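Textile Care, Unit 3: Water, Heat and Fibre

Category: Course notes > Home and Fabric

Cotton swells when it takes up water, and the yarns shorten as the tension put in during weaving lets go. Most of the shrinkage in a new cotton garment happens in the first few washes. Wool behaves differently. Its fibres have scales, and heat and rubbing make the scales lock together. This is felting, and it can't be undone.

Polyester hardly swells at all. It holds on to oils, so a shirt can come out looking clean and still smell. A 40 degree wash with enough detergent deals with most of this.
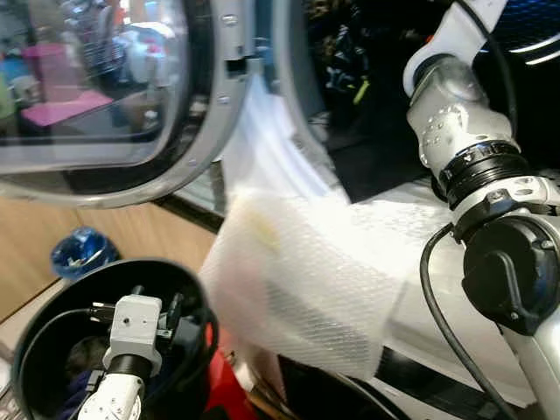

Hard water matters more than students expect. Calcium ties up part of the detergent before it reaches the cloth, and what is left behind makes towels stiff. In the Wileck trial sheets you will find two sets of readings, one for soft water and one for hard. Compare them before the practical and note which fibres changed most.

Dye loss is covered next week — bring the Brustus swatch cards and a white cotton square.

Reading: handout B, sections on surfactants and on drying.

Comments (3)

tealeaf: Is felting the same thing as pilling?

Course desk: No. Pilling is loose fibre ends rolling into balls on the surface. It's in Unit 4.

mossy_k: The link to handout B doesn't open on my phone.

Contact the course desk | © Rekoler Open Courses | Back to top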